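Home | Collections | Play Goods | Lists | Contact

Print this page | E-mail this page

# Kekdale Fruit Set: data card

Contents list for the tabletop fruit set kept at Kerslake. The set is artificial fruit only -- please don't add real fruit to the box. The plum is a dark purple, the large apple is red and glossy, and the shallow red bowl goes with them.
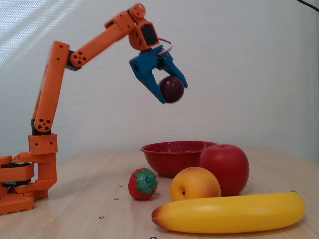
**Stasutora Play Goods Team, Kerslake**

## Use

Sorting, naming and bowl-filling. Loans run for 3 days. The shelf code is 1438.

## Care

Wipe each fruit with a damp cloth. Rinse the bowl from the back so the small holes stay clear. Return everything in one box -- the bowl goes in last.

## Contact

Tomás Mendes, set list and loans. Card revised Oct 15, 2020.

Comments (2)

plotberg_kim: Can the bowl be borrowed without the fruit?

T. Mendes: Yes, put that on the loan slip.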